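The table, finally

Right, quick one because I've got a bag half packed and the taxi's at six. Well, it was meant to be a quick one.

Several of you asked what happened with the pumpkins. The stripy ones, orange and cream, that I was going on about back in January when I'd only seen them in the shop at Stodton and hadn't bought any. (I know. January. They were in the clearance basket between a box of tinsel and some very sad candles.) I went back, they were still there, I bought them. So that's the pumpkins.

What I hadn't got was anything to put them on. Or round. Or near.

The plan, for anyone new, is the harvest supper at Rurngate. Not till autumn but I do the tables and I'm away for most of the run-up, so it all has to be worked out now, written down, boxed, labelled and left in the hall cupboard where Heather can find it. Heather Lockyer is doing the actual laying on the night. She's told me that if she opens a box and finds one of my notes saying "arrange naturally" she'll throw it in the pond. Fair.

So. Cloth first.

I started with white, same as always. White's fine. White shows gravy from the far end of the hall and it made the cream stripes on the pumpkins vanish, so you got these odd orange segments floating about. Then brown, which I thought would be cosy and autumny and it was just brown. Like eating in a shed. Then the green.

The green was a remnant. I'd had it rolled up behind the wardrobe since the curtains-for-the-caravan business, which I'm not going into. Plain, matte, no pattern, a good strong flat green. Threw it over the table mostly to see if the moths had been at it and plonked a pumpkin down and there it was. Orange on green, cream showing up properly. Done. I didn't iron it and I've decided I'm not going to iron it, the creases mostly drop out if you leave it overnight and the rest nobody will see under the bread.

Plates next, and this is where I lost a whole evening.

We've got the hall plates, the thick white ones with the chips. We've got the Villanueva set, which was left to us and is lovely but has that busy border, fruit and ribbon all the way round, and next to stripes it makes your eyes go funny. Tried it. Took it away. Tried it again with the pumpkins further off. Took it away again. And then there's the lavender ones. So pale they pass for white until you put them next to something that is white. I'd never have picked lavender with orange, not in a hundred years, but on the green it calms the whole thing down.

Empty, mind. I wanted to put a napkin on the plate, folded into a leaf, I even learned the leaf. Then took it off and prefered it off. Napkins can go under the forks.
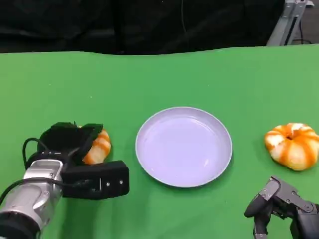
Pusik thinks one pumpkin to a plate is plenty and two is a shop window, and that by the time the bread, the butter and the water jugs are down people will be moving the second one onto the floor to make room for their elbows. Might be right. I said people can manage round a pumpkin, they're little. The answer to that was that people couldn't manage round the jam jars two years ago and we all remember the jam jars.

I do remember the jam jars.

So here's where I've got to. Two on the top table, one either side of the plate, because it faces the room and there's only people down the one side of it and I want it to look like somebody tried. One each for the long tables, and in the middle between places, not by the plates at all. That leaves a couple over for the windowsill by the coats. I'm calling that a compromise and I'd like it noted that I gave way gracefully.

Spacing. A hand's width from the rim of the plate, my hand not Heather's, she's got pianist's hands. Any closer and it looks as if you're being served it. Any further and it just looks like something rolled there. They're a squat sort of shape, flattened, with a dip in the top where the stalk would go, so they sit nicely and don't wander. Put them down flat with the dip facing straight up. If you tip one on its side to be artistic the stripes go all over the place and it looks like a beach ball that's been sat on.

No stalks, by the way. I did think about making some. Bit of twig in the dip, dab of glue. Did one, looked like a hat. Took it out.

Other things I've ruled out so you needn't suggest them (you will anyway, and I love you for it):

Leaves. Real ones go crispy, and pretend ones go everywhere. We were finding them in the piano at Easter.

Candles. We're not allowed them since the hall had the new insurance, and the battery ones give me the creeps.

Gourds. Last time one went off. Quietly, underneath, and no one knew till they picked it up.

Gold spray anything.

The cloths for the long tables are the bit still to sort. My remnant does one table and that's it. I rang round and the market man can do me the same sort of green off the roll, 495 for the lot if he cuts it, which is not happening, or I could dye the old white sheets. I've never dyed a sheet. I've dyed a pair of tights and a sink. If anybody has done it in a washing machine and the machine lived to tell the tale please say so underneath, and say which dye, becuase the packets all seem to claim the same thing and I want a green that's got a bit of life in it, not hospital.

Seats, since I was asked: we're down for 216 over the two sittings. More than last year. Soup's the same soup. I'm not in charge of the soup.

What's going in the box for Heather then. The green cloth, rolled not folded. Pumpkins wrapped in the tea towels, and the tea towels are needed on the night so please don't leave them in the box. Lavender plates are staying in the kitchen, bottom cupboard, left, behind the urn. You have to move the urn. Sorry. And a drawing of the top table, done in biro on the back of a raffle poster, with my hand drawn round for the spacing so there can't be any arguments.

Also in there is the leaf napkin, just the one, in case she wants to see how it goes. I was quite proud of it.

Must go, can't find my other shoe and I've still got to take the key back. Comments are open, I'll read them when I've got signal. Sheets and dye, please, that's what I need. Anything on pumpkins send to Pusik.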